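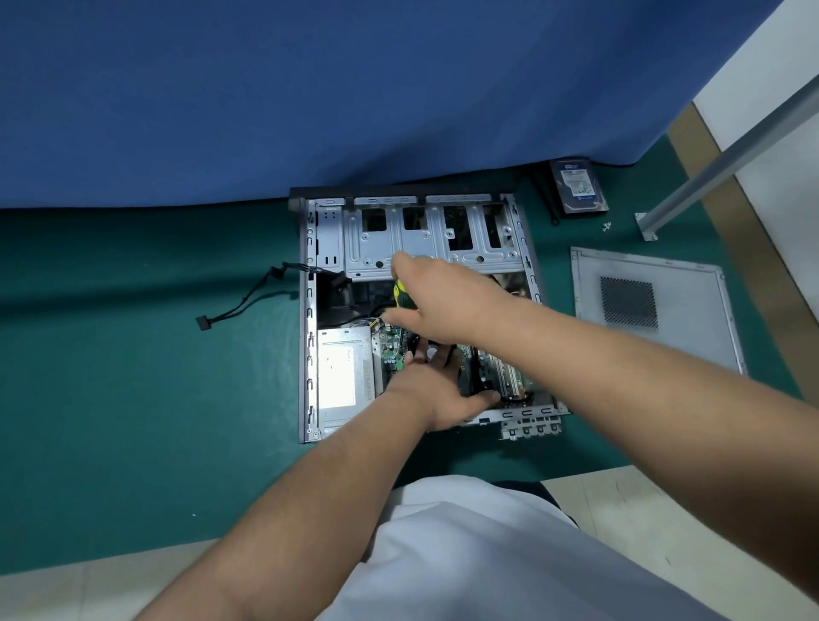
Bench notes, February
Onyekachi Ogunleye

Unit 374, desktop, down for board removal. Donor for the Jokton rebuild if the board tests clean, otherwise scrap metal and spares. Started 10.40.

Side panel off, case flat on the floor mat, long screws and short screws in separate lids this time. Fengying mixed them on the last unit and we had a stripped standoff to drill out.

Order used:
Mains lead out, power button held in for a few seconds.
Front panel leads off the board, sketch of the header made first (sketch is on the back of the job card).
Drive power unplugged and laid outside the case.
Expansion cards out, slot covers left in place.
Board screws, working from the middle outwards, one hand flat on the board so it doesn't spring when the tension goes.

The drive cage is the nuisance on this model. It is pressed metal, fixed across the upper part of the case, and it partly hides whatever sits under it. Howard says to take it out before touching the board. I left it in to save time and would not do so again. The driver has to go in at an angle and the inner edge of the cage is sharp. Small cut on the left thumb, entered in the book.

One screw would not start with the usual driver. Changed to the yellow and green one, which has a better tip, and it went after a second try with more downward pressure. Head slightly rounded — replace, do not reuse.

Power supply stays in the case for now. Bukola wants it load tested separately before anyone decides. The label gives the ratings but I have not copied them across yet.

Outstanding:
Board to the Retar tester, slot by slot
Clean out the fan shroud
2 slot covers bent, straighten or swap
Find out from Folasade whether the Olivares order still needs cases. She had 11 down at the last count.

Stopped 12.15. Case left on the mat with the lids beside it, please don't move them.

Recent entries
Unit 371: no display, memory reseated
Fan bearings, which oil
Standoff sizes, corrected table
Plarolside returns, shelf list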